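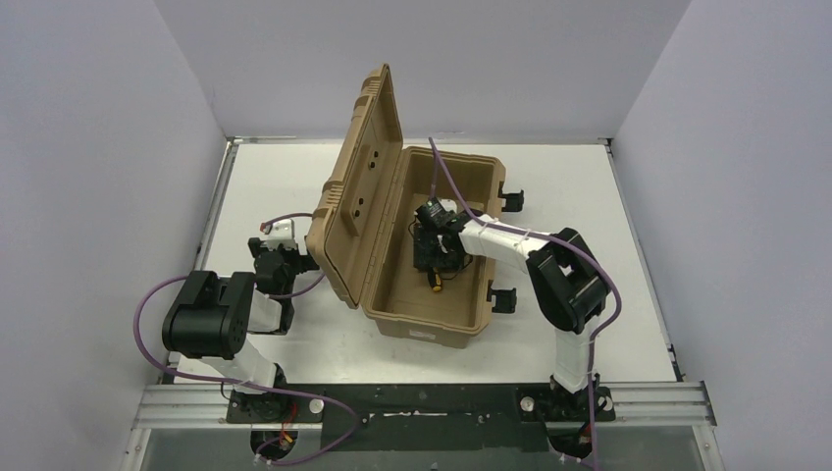 The bus to Flerunar does not run after the rain has started, said Nassoro Muriithi, and you should have asked before you bought the ticket.

I answered that I did ask. I had asked the woman in the window of the Witik company, and she sold me a seat on bus number 2 and wished me a good journey. He turned my ticket over, as if the truth could be written on the back, and gave it to me again.

"She is new," he said.

So I stayed in Stindwood. I had come nearly 1000 kilometers by train to see my sister, and now there was a hill between us with a road on it that was turning into mud. The only hotel was the Echevarría. It had a green door and a very long corridor, and Nassoro stood behind the desk from the evening until the morning. He gave me room 307. I asked him how a hotel with two floors can have a room 307, and he said that the first owner had wanted a third floor and had bought the numbers for the doors before he ran out of money.

On the first night I telephoned my sister. The line was bad.

"Did you bring it?" she asked.

"I brought it."

"Is it broken?"

I told her that I had not opened the case. This was true. Our father's barometer had hung in the kitchen for all of our childhood, and when he died she was already living in Flerunar and I was the one with the key of the house. For six years I had it on my own wall. I never looked at it to know the weather. I looked at it to know that she did not have it. It is an ugly thing to write, but I was like this at that time, and she also, I think.

"Then open it," she said, and the line went away.

I did not open it. I went down to the desk and sat in the chair for guests. Nassoro was writing in the big book of the hotel. He had a kettle there, and he made tea for me without asking, too sweet, with a piece of orange in it.

"People who wait for the Flerunar bus are of two kinds," he said. "Some go home after three days. The others start to complain about the soup."

"What about the ones who arrive?"

"Those walk."

It rained for four days. I learned the names of the soups. I learned that the woman from the Witik window lived across the street and sang while she washed the dishes, and that she was sorry about the ticket, but she could not return the money without a form, and the forms were in Flerunar. Each evening I put the case on the bed and put my hand on the handle. Each evening I put it on the floor again and went down for tea.

On the fifth evening Nassoro asked me what was in it. I told him everything, also the part about the wall. He listened with the pen in his hand. When I finished, he said that his brother had once kept a pair of boots from him for eleven years, and that the boots had not fit either of them.

"Bring it here," he said. "If the glass is broken, it will be equally broken upstairs."
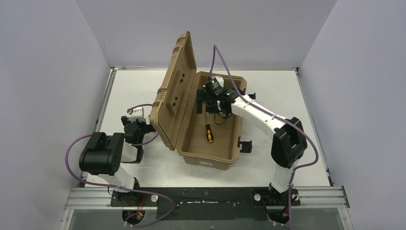 The tan case with its lid up.

The glass was not broken. I lifted out the barometer in its two towels, and we stood it against the hotel book. The brass was darker than I remembered. The needle pointed to Change, where it had pointed in my kitchen, and in my father's kitchen too, during every summer and every snow. Nassoro tapped it with one finger. It did not move. He tapped again.

"How long has it been like this?" he asked.

I opened my mouth to say that it was always like this, and then I did not say it. I had lived six years beside this object. I could not remember one time when the needle was in another place. My father used to stand before it every morning and tap it, just like Nassoro did now, and announce to us, "It will be fine," or "Take your coats." He was often right. I suppose that he looked out of the window first.

I began to laugh, and it was not very good laughing, and Nassoro moved the tea away from my elbow.

In the morning the rain was thinner. I paid for the room. He wrote the bill by hand, number 1511, and he did not charge for the tea. He also gave me a sack made from an old curtain with two straps sewn on it, so I could carry the barometer on my back and leave the heavy case with him.

"You will come back for it," he said.

"And if I don't?"

"Then I will keep onions in it."

The road was as bad as they had told me. In some places I walked in the grass beside it, and in others there was no beside. After the second bridge I saw somebody who came down the hill in a yellow coat, slowly, with a stick. She was still far. I knew her from the way she stopped every few steps to look at the sky.

I took the sack off my back and held it in front of me with both arms, and I tried to decide what I would say first.

Reading Room > Short Fiction > The Road to Flerunar

Comments (4)

marisol_k
I liked the hotel numbers very much. My grandfather also tapped the barometer and then looked out of the window!! I never thought about it until now.

Tobben
Is there going to be a second part? I want to know what the sister says.

quietpage
Small thing, wouldn't the sister know the needle was stuck? She grew up with it too. Or maybe she does know and that's why she says "then open it." Reading it again tonight.

Tobben
@quietpage oh, I missed that. She asks if it's broken before anything else.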